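Come write for our kids' sitcom about a haunted dry cleaner (writers' room assistant and two junior writers wanted)

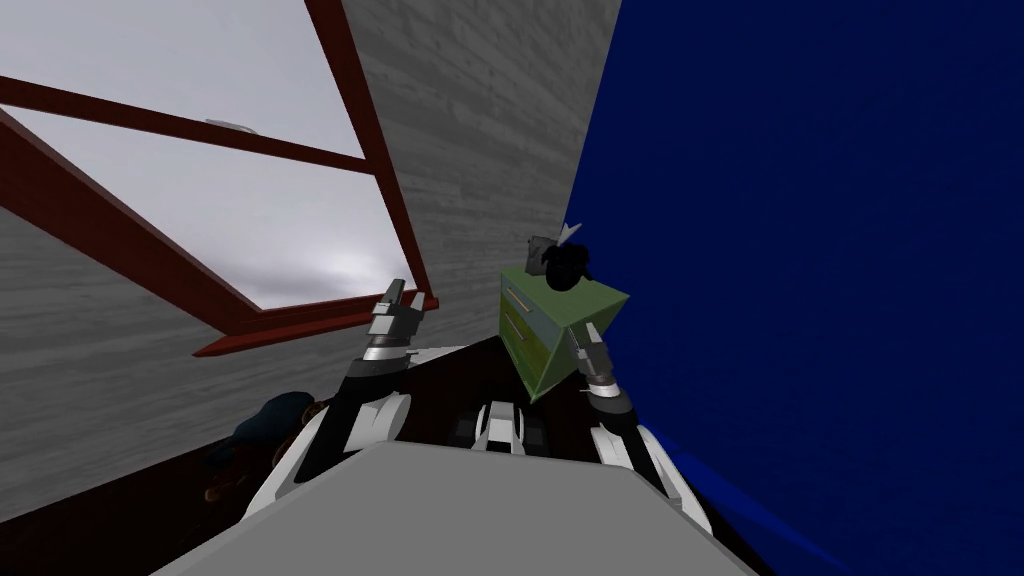

Magagula Pictures - Live-Action Kids & Family

Hi! I'm the head writer on Dustineo, and I'm hiring. If you grew up on half-hour comedies where the grown-ups were useless and the twelve-year-olds were running a secret something out of a basement, please keep reading, because I did too and I now have a job where I get to make one.

The show, quickly. Dustineo is the name of a dry cleaning shop on a street that the city keeps forgetting to repave. Twins Marnie and Theo help their uncle after school, and in the pilot they find out that the back rack (the one with the unclaimed clothes) belongs to ghosts. If a ghost's coat gets cleaned properly, the ghost can go home. If it gets cleaned badly, the ghost gets weird. One of them turns into a sort of opera singer made of lint. There's a rival business across the street called Wevetti, all white tile and loyalty cards, and the lady who runs it knows much more than she lets on. That's the whole engine, and you can get a lot of stories out of a coat.

We finished a short first season and we've been picked up for a second, longer one. The room opens in September. I have three chairs to fill.

Junior writer (two openings)

You'd be in the room every working day, pitching stories, breaking episodes on the board with the rest of us, and writing at least one script of your own, with your name on it. You'd also get sent off in pairs to punch up scenes, which is my favorite part of the job and the part where people find out what they're good at. Some people can't land a joke to save their lives but will fix the third act before lunch. I need those people. I also need the ones who can write 10 versions of a bad pun and know which one is bad in the right way.

I don't care if you've been staffed before. Two of our season one writers hadn't. One came from a public library and ran a puppet show there, and the other had been writing a long superhero parody online for years and sent me a link with no cover letter at all. (Please do send a cover letter. I got lucky with that one.)

What I do care about:

You like kids' television. I mean you watch it now, as an adult, on purpose. If you think of this as a stepping stone to the grim detective show in your drawer, that's fine and I hope it gets made, but I can usually tell by the second page of a sample and so can an eight-year-old.

You can write a kid who talks like a kid. Our twins are twelve. They aren't little professors and they don't do wisecracks every line. Theo is scared of most things and goes in anyway. Marnie lies constantly and is terrible at it.

You can take a note. We rewrite a lot, and your favorite joke is going to get cut for time at some point, possibly by me, possibly while you're sitting there. I'll feel bad about it and I'll still cut it.

You know the rules of a made-up world matter. Our viewers write in. A girl wrote us a three-page letter last season about how the lint ghost couldn't have gone through the steam vent in episode four if steam hurts ghosts in episode two. She was right! We had to invent an entire kind of steam. I'd like to hire somebody who would have caught that.

Writers' room assistant (one opening)

This is the person who keeps us from falling apart. You take the notes while six people talk over each other, you turn them into something readable by the end of the day, and you look after the show bible, which at the moment is one very long document and a shoebox of index cards. Please tell me you have opinions about how to organize it. You also track continuity, chase down script versions, and now and then order lunch. I promise the lunch part is a rotation and I'm on it too. I make everybody eat soup.

It's a real way in. Our last assistant wrote half of the season one finale and has moved on to a staff job on another show, and I'm thrilled for her and a little bitter. Fast, accurate typing is a must. Being able to say "sorry, wait, which ghost?" out loud in a room full of people is also a must. You don't need a degree for this or for the writing jobs.

The practical stuff

Where: We're in the old Cirgate building, second floor, over the sound stage. The room is in person. I know, I know. We tried it over video for a few weeks during season one and the jokes got slower and everyone got sad. If you need a remote day here and there for a kid or a doctor or a plumber, we'll work it out and you don't have to give me a speech about it.

When: We start at 10 and I want everybody out of the building by 6. I have worked in rooms that ran until two in the morning and the scripts weren't any better for it. Shoot weeks run longer for whoever's episode it is, and those hours are paid.

How long: The writing block is 20 weeks for the junior writers. The assistant job runs through the end of production, so that one is longer, and it comes with the same health plan as the rest of the crew.

Pay: Junior writers get the standard weekly staff rate plus a script fee. The assistant is hourly with overtime. The exact numbers go out in writing to everybody we interview, before the interview, so you aren't sitting there wondering if you can afford to want it.

Getting in: There's a ramp at the side entrance and an elevator up to us. The writers' room has a door that closes and lamps in place of the overhead lights, and there's a small quiet room next to it. If there's anything that would make the interview or the job easier for you, put it in your email. It goes to one person and it doesn't go in your file.

How to apply

For the junior writer jobs, send me these in one email:

A script sample. Half-hour, original, kids or family if you have it. If you only have one act you're proud of, send one act. I'd rather read 12 good pages than 40 tired ones. No Dustineo scripts please, our lawyers won't let me open them.

A letter, one page or less. Tell me about an episode of a kids' show that you still think about and what it does that you'd like to steal. Pick a real favorite and don't try to guess mine.

One ghost. Give me a ghost, the piece of clothing they left behind, and what happens when it gets washed wrong. Keep it under 95 words. You keep the rights to your ghost if we don't hire you (it says so on the release form, which you'll get in an automatic reply and need to sign before I can read anything).

For the assistant job, skip the script. Send a resume, the same kind of letter, and a summary of any half-hour episode of anything, 600 words at the most, written so that a person who missed it could walk into the room and keep up. If you'd like to add a writing sample you can, and I'll read it if we get to the interview stage, but you won't lose anything by leaving it off.

Send everything to our story coordinator, Pieter Ngcobo, using the contact form on the Magagula jobs page. Pick "Dustineo room" from the menu. The form is cranky about file names with spaces in them, so use underscores. Pieter will write back to you himself, including if it's a no, though it may take him a while. Please don't message the cast. One of them is twelve and she forwards everything to her mother, who forwards it to me.

What happens next

Pieter and I read everything between us, plus one other writer from season one, and each sample gets at least two of us. We'll ask a short list of people to come in and talk for an hour. It's a chat, and then we take a story problem we're stuck on and break it together on the board for a bit. You'll be paid for that hour, and if we use something you came up with we'll pay you for that separately. The assistant interviews have a note-taking exercise where I and two other people argue over whether a ghost can wear a hat that isn't its own. (We've been having this argument for real since the pilot, so you may end up settling it.)

If you applied last season and didn't get it, apply again. I mean that. There were people on that list I've thought about all year, and there were only so many chairs. Send something new if you've got it, and if the old sample is still your best one then send it again and tell me what you've changed.

A few things people have asked me already

Can I apply for both jobs? Yes, send two emails.

Can writing partners apply together? Yes, but a team shares one slot and one salary, so talk that over first.

Do I need an agent? No. If you have one, they can send it in for you, and it goes in the same pile.

Is there an age limit? You have to be 18. There's no upper end. My first boss in kids' TV was in her seventies and wrote the best fart joke I've ever heard.

Will the opera lint ghost be back? I can't say. But the puppet is in storage, and somebody has asked me for the key.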